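Clekik gripper work, progress to 28 Sep 2019
Prepared for the Hegazy fund by Aldana Yáñez

The good news is that the budget is intact. The less good news is that the left finger is on its third version, the first two having quit at the screw holes during closing tests. Both let go well under the load Dison had promised us on paper. Paper is very strong, it seems.

We stopped all powered closing after the second break, when a chip of plastic traveled farther than the project had that month. No one was hurt. Guards are now up, and the motor current is capped until the cause is settled.
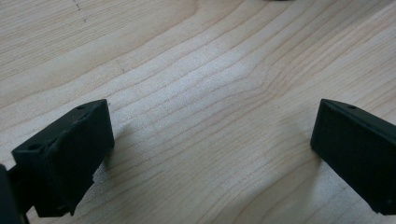
Finger failures are still our main risk. Anevier blames the print direction; I blame the holes, which sit too near the edge for my taste. The current pair is black, with small round holes along the top and a little step low on the left finger's inner face. I would like that step gone as well, having developed a grudge against corners.

Next: 220 slow closings at reduced force, then 30 at full force behind the guard. If the fingers survive, we resume grasp trials in December. If they don't, I will need 2 more weeks and a better printer.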